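Small Towns Should Stop Renting Out Rooms by the Half Day

15th March

I have managed bookings at the Laltby Rooms for long enough to have an opinion about hire periods, and my opinion is that the half day should go. We should charge by the hour, with a two-hour minimum, and so should most places like ours.

The half day made sense when the main customers were companies. A firm wanted a room from nine until one, with coffee, and it paid without looking hard at the bill. We still have a few of those. Farquharson books the upper hall for staff training and fills the whole morning. But most of the people who call now want ninety minutes. They teach a class, or they have a choir, or they need somewhere to hold a family meeting after a funeral. They don't want four hours and they can't afford them.

At present a half day in our upper hall costs 470 and a half day in the garden room costs 70. The gap is wide because the upper hall seats 60 at tables and has the projector, the good lights and the sound system. I don't object to the gap. I object to telling a woman with a ninety-minute language class that she must pay for the time after she has gone home. Ursina Mayrhofer ran exactly that kind of class with us for two winters. In the end she moved it to a room behind a bakery with one window and no heating to speak of. The garden room then stood unused on Tuesday evenings.
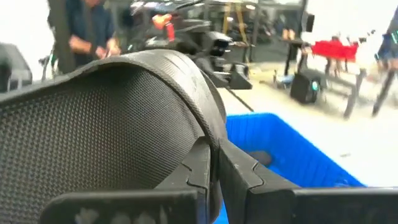
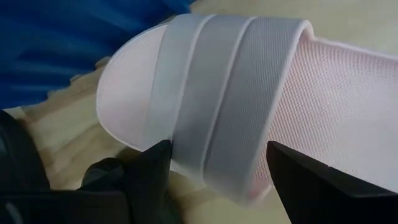 *Textured black surface, first photo; white slide sandal, second photo.*

The usual argument against hourly hire is turnover. Every extra booking means another set of chairs to move and another check of the lights. Simão Simões, who used to do our setups, made this argument to me many times, and he was right that the work is real. Two bookings in a morning take more labor than one. But the answer is to charge for setup as its own item. If you want the tables in a horseshoe and the screen down, you pay for that. If you want the room as it stands, you don't. Right now the choir that sings standing up is paying for someone else's horseshoe.

There is also a fear that hourly bookings will break up the day and leave no clear stretch for the big customers. I take this one more seriously. A single one-hour booking at eleven can cost you a full-day conference. The fix is to hold the upper hall for long bookings until three weeks ahead, then open whatever is left by the hour. The garden room can be hourly all the time. Drenetti, two towns over, has worked this way since last March, and Remo Baumgartner in their office told me he has had one serious clash in that time. It was over a piano.

I will admit that the booking software is a problem. Ours only knows morning, afternoon and evening. Wael Filali looked into it for me and said the hourly version would cost 809 a year. That is less than two half days in the upper hall. I think we can find it.

What I don't want is a halfway version, where the hourly rate exists but is set so high that two hours cost the same as four. I have seen that done - a venue announces flexible hire, and then anyone with a calculator stays away. The hourly rate should be a quarter of the current half day, with setup on top for those who ask for it.

The new price list is due to be printed before the summer. I would like the words "half day" left off it.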